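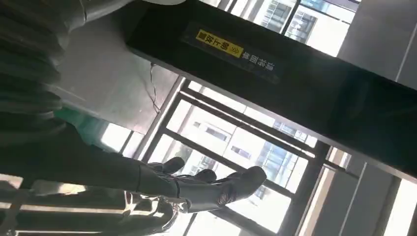

Brilham Packing Study: Final Report

1. Purpose

The project examined how used plastic carrier bags may be sorted for a second use at a small packing bench. The work was completed in July under the course title Felo.

2. Work area

The bench has a green surface, with a conveyor belt beside it and a dark gray mat with a ruler scale for measuring items. 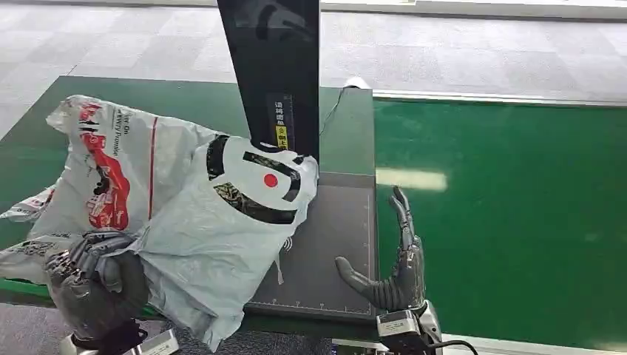

Printed bags were kept in the same group as plain ones, as the print has no bearing on reuse. Crumpled bags were flattened before measurement – this step took the most time. A total of 2248 bags were handled, of which 680 were set aside as torn.

3. Findings

Bags folded to a common size took up less space in the bin. Two folding methods were compared, and the simpler one was kept for the final trials.

4. Further work

The Fitov storage bins should be tested with a larger batch.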